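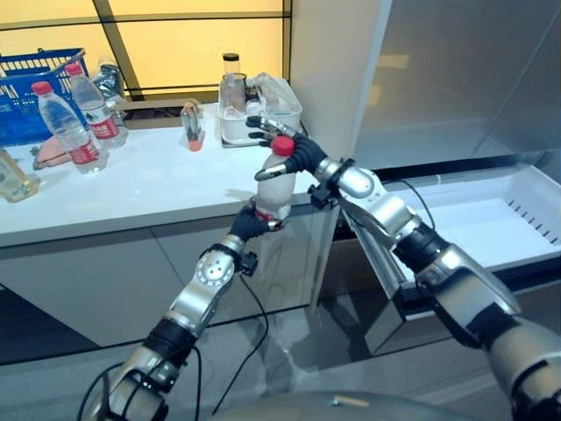
**Notes for the Grelham evening, 2023-04-23**

(Wait for the people getting coffee. Don't start over the noise like last time.)

Good evening, everybody, and thank you for coming out. I know what it takes to get out of the house when somebody at home needs looking after, and I can see a few of you have brought that somebody with you, and I'm so glad you did. There's a quiet room down the hall on the left if anyone wants it.

My talk tonight is about asking for money for medical costs. I'm going to say it plainly like that, since most of us spent a long time calling it something else. We called it "a little help" or "getting the word out." My family called it "the page" for a whole year.

## Our story, short version

(Keep this to five minutes. You always go over. Watch the clock by the door.)

My husband started home dialysis in February, three years ago. We live outside Merkuvden, and the clinic that trained us was 134 miles each way. Insurance paid for the machine and the supplies. It did not pay for the motel, or the gas, or the plumber who had to come and put in a new drain line, or the weeks I wasn't working. I'd never thought about a drain line in my life!

I sat at the kitchen table with the bills in a shoebox and thought, well, we'll manage. We did manage for a while, on the credit card, and I don't recommend it.

(Pause here. Drink some water.)

## Writing the page

When I finally sat down to write ours, I wrote four pages. It had his whole history in it, back to his high school football knee. My sister-in-law read it and said very kindly that she loved him and even she had gotten lost. So we cut it down, and what was left was this:

- who he is and how we're related
- what happened, in two or three sentences
- what the money is for, with real amounts
- how to reach us

I read the first version out loud at Hayashi Hall once and it took 12 minutes. The short one takes less than one. People read these on their phones in line at the store, bless them, and they'll stop if they have to scroll and scroll.

Put your amounts in. I was shy about this. I thought it looked greedy to say that the motel was so much a night. But a neighbor told me later that was the very line that made her give, because she could picture paying for one night.

Ask the patient first, too. I'd picked a photo I thought was lovely and he hated it - he had the hospital gown on and his hair was every which way. We used one from a fishing trip. It's his body and his business, and he gets the last word on what goes up, even when you're the one doing all the typing.

## The part about benefits

(Slow down. Hold up the yellow sheet.)

Please, please talk to your caseworker before you open anything. If your person gets Medicaid or SSI, money that lands in their name can count against them, and sorting that out afterward is a misery. Transplant centers have social workers, and so do most dialysis clinics. Ask for one by name and get a time on the calendar. I'm not a lawyer and I can't tell you what your state does, so I'm going to keep saying "ask" until you're tired of me.

Pultetti, the little fund that's hosting us tonight, will pay a motel or a repair shop directly, and for some families that's the easier road. The form is 15 questions. Bring it to me at the break and we'll go through it together if you like, I've filled out plenty.

## Thank-yous and updates

I got behind on the thank-you notes and felt terrible. A short update once a month does most of the same work. Ours were things like "new catheter, sore but eating." Folks wrote back to say they'd been waiting to hear. Some months the news was bad, and I posted that as well, and it was fine.

(If anybody asks how he is: he's doing all right, he's on the list, we keep a bag packed. Leave it there unless they want more.)

## Questions

Leave plenty of room for this. If it's quiet, start with the one about church collections, somebody always has that one. Yellow sheets are on the back table next to the cookies - the plain ones are low potassium, the ones with the raisins are not.

Remember to thank Grelham Library for the chairs.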